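Rooms and Linen at Sovolgate

Gallery home | Kitchens | Rooms and Linen | Hallways | Bike Store

Sovolgate opened in 2000 as housing for trainees and short-term staff. There are 277 furnished studios in the building. Most are one room with a bed, a shelf, a table and a small bathroom, and people do nearly everything in that one room: sleep, eat, fold clothes, study. The gallery page for rooms is kept by the people who supply the bedding and look after the furniture, so the notes lean toward those things.

Text by Ama Bonsu and Graciela Salinas. Updated in January.

The bed

All studios come with a bed, a mattress and one duvet. The duvet is the Palma, in the all-season weight. We changed to it from a two-layer set that snapped together at the corners. The snaps tore out in the wash, and residents often ended up with one layer and no idea where the other had gone. The Palma is a single piece and goes into an ordinary cover with a button closing at the foot.

To make the bed, put the cover on inside out over your arms, take hold of the two top corners of the duvet, and shake the cover down. Spread it from the wall side first. If the filling has gathered in the middle, lift the duvet by one long edge and shake it a few times. It flattens out overnight in any case.

Mattresses are turned between residents. If yours has a dip on one side, write to us and we will bring another one up. Please don't swap mattresses between rooms. They are listed by room number, and last year we spent most of an afternoon looking for one that had moved two floors.

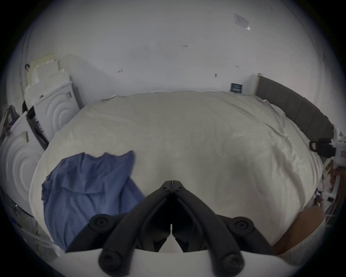 Rooms and Linen Team, Sovolgate Residence

Bed with a pale gray-white duvet and a dark gray upholstered headboard. A blue cloth is bunched up on the left side and a sheet of paper is taped to the wall.

Bedding changes

Clean covers and sheets are handed out at the linen window on the ground floor. Bring the used set down and you get a fresh one in return. The window is open from 4:30 to 7 in the evening. If you work evenings, leave the used set in a tied bag with your room number on it and we will put a clean set in your parcel locker.

What counts as a set: one fitted sheet, one duvet cover, two pillowcases. Towels are separate. Residents who bring their own bedding are welcome to use it, but keep ours folded in the bag it came in and hand it back when you leave. Shirts and socks turn up inside returned duvet covers every week. We keep them in a crate behind the window for a month. Agustina Villalba has the key, and she will let you look through it.

The duvet itself doesn't go to the window. It is washed when a resident moves out, or on request if something has been spilled. Small marks come off with a damp cloth and a little dish soap. Let the spot dry before putting the cover back on.

Headboards

Upholstered headboards came in with the second furniture order. Before that the beds had a metal rail, which was easy to clean but rattled, and the residents on the other side of the wall heard it. The upholstered ones are quieter. They do hold dust along the seams. Use the narrow nozzle on the vacuum cleaner and run it down each seam from top to bottom. The vacuum cleaners are in the closet by the elevator on each floor.

Hair oil and skin cream leave a shine on the fabric over time. A pillow stood up against the headboard helps, or a towel laid over the top edge. We have tried two kinds of upholstery foam, and the Flaster foam works better on dark fabric. Ask at the window for the can. It stays with us, but you can take it upstairs for the evening.

Walls

Painted walls pick up marks, and white ones show every one of them. Scuffs from bags and chair backs usually come off with a white eraser sponge. Rub lightly, or you will get a shiny patch that looks worse than the scuff.

You may tape paper to the wall: a timetable, a shopping list, a map, whatever you need to see from the bed. Use paper tape. Clear packing tape takes the paint with it, and so do most of the picture strips sold as removable. If you take a sheet down and a corner of label or tape stays behind, warm it with a hair dryer and roll it off with your thumb.

No nails, please. Several rooms have holes from earlier years. We fill them in when the room is between residents, and the filler stays a little lighter than the paint around it. When you go through your move-in list, write down any spots and small holes you find. A mark that is on the list is not charged to you.

Bedside shelves

The bedside shelf was chosen by Elsa Hirvonen, who fitted out the building the second time around. She wanted something open so that residents could reach a bottle of water or a pair of glasses in the dark without pulling out a drawer. It collects small things quickly. A shallow box or a saucer keeps coins, chargers and medicine together, and then the whole lot can be lifted off when you want to wipe underneath.

Heavy books are better on the long shelf over the table. The bedside one will take them, but the bracket screws work loose after a while. If your shelf tilts, tell us and leave it alone. In room 305 a resident tightened the bracket with a longer screw and went through into the bathroom tile.

Bags next to the bed

Most people end up with a bag beside the bed, whatever storage they have. There are hooks available for this. Each studio can have up to 3, and we put them up for you. Tell us the height you want. Too low, and a full backpack drags on the floor. Too high, and the strap slides off.

Suitcases go under the bed if they are shallow enough. Large ones can be stored in the basement room with a tag on the handle. The tag needs your name, your room number and the month you expect to leave. Bags without a tag are moved to the back, and it takes us longer to find them when you come down.

Flattened cardboard should go to the paper room by the loading door. We know many residents save the boxes for moving out, and it is fine to keep one or two behind the table or beside the bed. Keep them off the heater and away from the door.

Laundry

Washing machines are the part of the building we get the most messages about. Wash a duvet cover by itself or with pillowcases only. Small items work their way inside the cover during the cycle and come out still soapy. Button the cover first and there is less of this.

Leave the machine door open when you have finished. A closed door keeps the rubber seal damp, and after a few weeks it smells, and so do the clothes. Wipe the seal with an old towel once in a while and check the fold at the bottom for hairpins and coins. The detergent drawer pulls out completely if you press the tab at the back. Rinse it under the tap.

Use less detergent than the package says. The water in Flakau is soft and suds build up. Half a cap of liquid is enough for a normal load. If you can see foam on the glass at the end of the rinse, run the rinse once more with nothing added.

The Palma duvet is too large for a regular washing machine. It fits when dry, and then it takes on water and packs into a lump that the drum can't spin. Bring it to us and we will send it out. It is gone for about a week, and you get a loan duvet for that time.

Tidying before an inspection

Inspections take place twice in a stay of normal length, and you get a note under the door beforehand. We look at the furniture, the seals in the bathroom, the smoke alarm and the window catch. We don't look at how tidy you are. The bed doesn't have to be made and clothes can be where they are. What we do need is a clear way to the window and to the heater valve, so move bags and boxes out of that path.

Josée Desjardins does most of the inspections. She writes the date and her initials on the list inside the closet door. If something is marked for repair, the form comes to us the same evening, and the usual wait is a few days. Parts for the window catches take longer.

Moving out

Strip the bed and bring the set down to the window. Leave the duvet and pillows on the mattress with no covers, so that we can see whether they need washing. Take down paper and tape. Empty the bedside shelf, and look behind it, as things slide down between the shelf and the wall and stay there. Passports have been found there more than once.

Half-full bottles of detergent and shampoo can be left on the swap table by the linen window if the cap closes properly. Hangers too. Open food can't go on the table.

Other pages in this gallery: Kitchens, Hallways, Bike Store. The Kitchens page has the notes on stove tops and on what may go in the drying cabinet.

Questions about beds, bedding or shelves: ask at the linen window, or put a note in the box next to it with your room number.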